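Lost Property: Frequently Asked Questions

Dulbridge Conference Center
Posted 19th May by the Visitor Services Office
Print this page | E-mail this page

The Visitor Services Office receives, records and returns items left in the meeting rooms, hallways and cafeteria of the Dulbridge Conference Center. The answers below apply to guests, exhibitors and staff of visiting organizations.

Where is the lost property desk?

The desk is on the ground floor of the Holovko Wing, beside the coat check. It is open whenever the main entrance is open to the public. Items found in the Rerkine Hall are brought to the same desk at the close of each event.

How long are items kept?

Most items are kept for 40 days from the date on which they are handed in. Clothing in unopened packaging is treated in the same way as clothing that has been worn. Keys, eyeglasses and bank cards are held in a locked cabinet and are released only by a member of the office.

What happens to food and drink?

Open drinks are poured away at the end of the day and the cups are thrown out. Food containers with lids are emptied and washed, then kept for 21 days. The office does not store food of any kind, including sealed snacks. Guests who have left medicine in a lunch bag should call the desk at once.

Are lanyards and badges kept?

Lanyards are kept with other small items. Name badges are removed and shredded after the event, as they may carry personal details. An organizer who wishes to have lanyards returned for use at a later event should say so on the booking form.

How do I claim something?

Please come to the desk with a form of identification and be ready to describe the item. A general description is often enough for an umbrella or a water bottle. For phones, computers and jewelry the office will ask for further details, such as a serial number or a photograph. Claims may be made by another person if the owner has given written permission.

Can an item be mailed to me?

Yes. The owner pays the postage in advance. Parcels are sent from the Dorkport depot twice a week and may weigh up to 50 pounds. The Center does not mail glass, liquids or batteries – these must be collected in person.

Why are items set out on a blanket?

Found items are sorted on a table covered with a soft blanket, which protects screens and lenses from scratches and keeps small things from rolling. Each piece is then entered in the register and given a shelf number. Visitors are asked not to handle anything on the sorting table before it has been entered.

What becomes of items that are not claimed?

Clothing in good condition is washed and donated. Food containers, cups with no owner's name and damaged goods are recycled where possible. Electronic devices are wiped by a contractor. The next donation will take place in August, and items handed in after that date will be held over for the following one.

I have found something. What should I do?

Please give it to any member of staff, or leave it at the desk, and state the room in which it was found. Finders are not required to give a name.

Print this page | E-mail this page

Comments (3)

Left my travel mug in the Rerkine Hall and had it back the next morning. Thank you. Is the desk open during evening concerts?

Reply from Visitor Services: Yes, until the main doors are closed.

It would help to have the phone number for the desk on this page. I had to look through three others to find it.
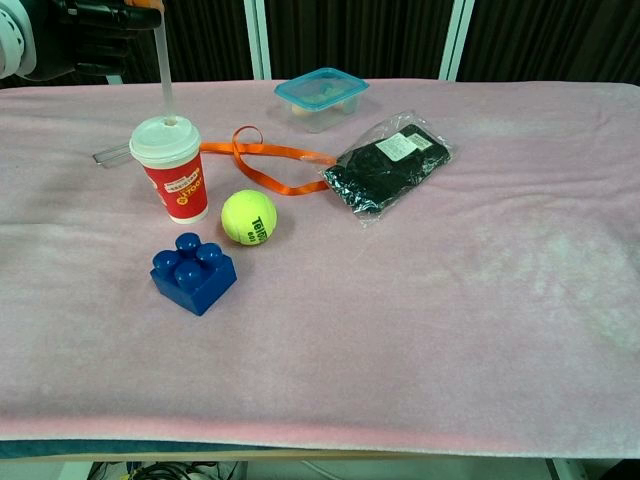 Also, please consider putting the claim form online. I filled mine out at the counter with a line of people behind me, and a form I could complete at home would have saved us all some time.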